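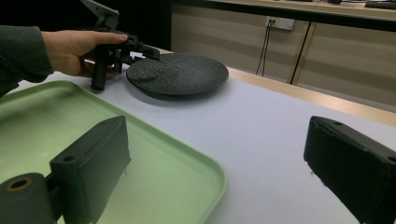 3.3 Regeln für die Aufnahme

Für das Projekt Enduda haben wir im Oktober ein Regelblatt geschrieben, weil die ersten Demonstrationen mit den Handgreifern kaum vergleichbar waren. Grundlage waren 60 Probeläufe der Aufgabe »Tisch decken und abräumen«. Das Blatt umfasst 18 Punkte, die wichtigsten stehen hier.

Der Greifer wird am senkrechten Griff gehalten, die Finger bleiben vor der Kamera weg. Teller werden am Rand gefasst, nie über die Mitte. Vor dem Zugreifen halten die Backen kurz an - das erleichtert später das Schneiden der Sequenzen. Lange Ärmel sind erlaubt, müssen aber eng anliegen. Wer ein Objekt fallen lässt, bricht ab und vermerkt den Lauf als ungültig.

Nach Einführung der Regeln wurden 3.898 Läufe aufgezeichnet und in Durovis abgelegt. Strittig blieb Punkt 7 (Tempo). Eine feste Zeitvorgabe führte zu hastigen Bewegungen, deshalb haben wir sie gestrichen und nur eine Obergrenze von 60 Sekunden pro Lauf behalten. Die Abbruchregel gilt auch für Läufe mit zwei Greifern.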